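Ditora Community Answers

Version 2, released March 9, 2023
Maintained by Rezaul Gamage

Overview

Ditora Community Answers is a set of question threads from the public support forum for Ditora, the customer records platform made by Hinitz. Each thread has an opening post, its replies, and a marker showing which reply, if any, the original poster accepted. The threads were written by administrators, consultants and developers who use Ditora at work. Most of them deal with permissions, report building, imports and the automation editor.

The set was put together to help people who build search tools for support forums. It can also be used for reply ranking and for studying how long-running threads drift from one topic to another. Version 1 only had threads with an accepted reply. Version 2 adds the unanswered ones, which several users of the first release had asked for.

Contents

There are 2764 threads in total. Of these, 1947 have an accepted reply and the rest do not. Threads are stored one per line as JSON, in UTF-8, and split into 12 files by forum section. The section names are the ones the forum used at the time of export. "Flows and Triggers" has since been renamed on the live site, so links to that section may redirect. 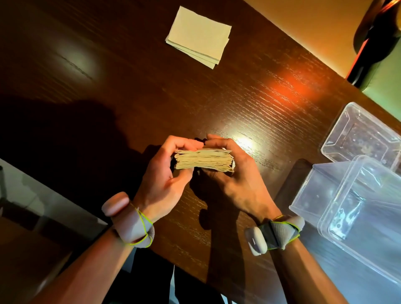
Fields

thread_id: a string, stable across versions.
section: the forum section, in lower case with hyphens.
title: as typed by the poster, including spelling mistakes.
body: plain text. Code blocks are kept and marked with a line of three tildes before and after.
replies: a list of objects, each with reply_id, author_role, body and accepted.
author_role: one of member, champion or staff. "Champion" is the title Hinitz gives to community members chosen each year for their help to others.
created_month: year and month only. Exact times were dropped.
product_edition: the edition named by the poster in the form. Often blank.

How the threads were collected

The export was made in December by Patwary, the small consultancy that looks after the forum software. Staff-only sections and private group areas were left out at the source. Posters were told through a notice at the top of the forum that public threads would be exported, and could ask for theirs to be removed. Removal requests received after the export have been applied to this release.

User names are gone from the author fields. Names inside the text were harder. A script replaced any string that matched a known user name with the word USER, and then email addresses, phone numbers and organisation IDs were replaced in the same way. Real first names still turn up in greetings and sign-offs. If you find something that should not be there, write to the maintainer with the thread_id and it will be taken out of the next release. 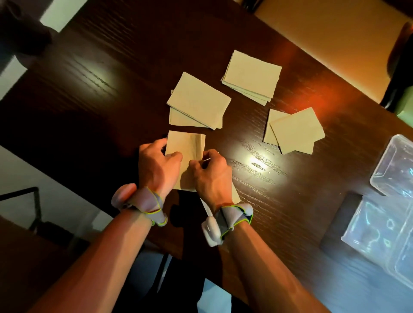
Duplicates were handled in two passes. Threads with the same title and body were merged, keeping the older one. Near duplicates, mostly people reposting after a few days without a reply, were kept and given a repost_of field pointing to the first thread. The field is missing when it does not apply, so test for the key before reading it.

Known problems

Accepted does not mean correct. Some posters accepted the first friendly reply they got, and in the imports section there are accepted replies that were corrected further down the same thread.

Champions are over-represented in the replies. A model trained on this set will pick up their habits, including a fondness for linking to the Stirnimdale user group's notes. Those notes are not part of the release and some of the links are dead.

A few threads in the reports section lost their tables during export. The cell text is there but run together on one line. We have not found a reliable way to put the rows back.

Threads are nearly all in English. Posts in other languages were not filtered out, and there is no language field.

Suggested split

The file splits.json lists the thread_ids for train, validation and test. Reposts are always in the same part as the thread they point to. If you make your own split, please do the same, or scores for retrieval will come out too high.

Licence and use

The data may be used for research and for internal tools. Please do not use it to contact posters or to work out who they are. Hinitz does not offer support for this release, so questions about it should go to the maintainer and not to the Ditora help desk.

Changes since version 1

Added unanswered threads.
Added repost_of.
Renamed role to author_role.
Fixed line endings in code blocks pasted from Windows.
Removed an empty attachments field.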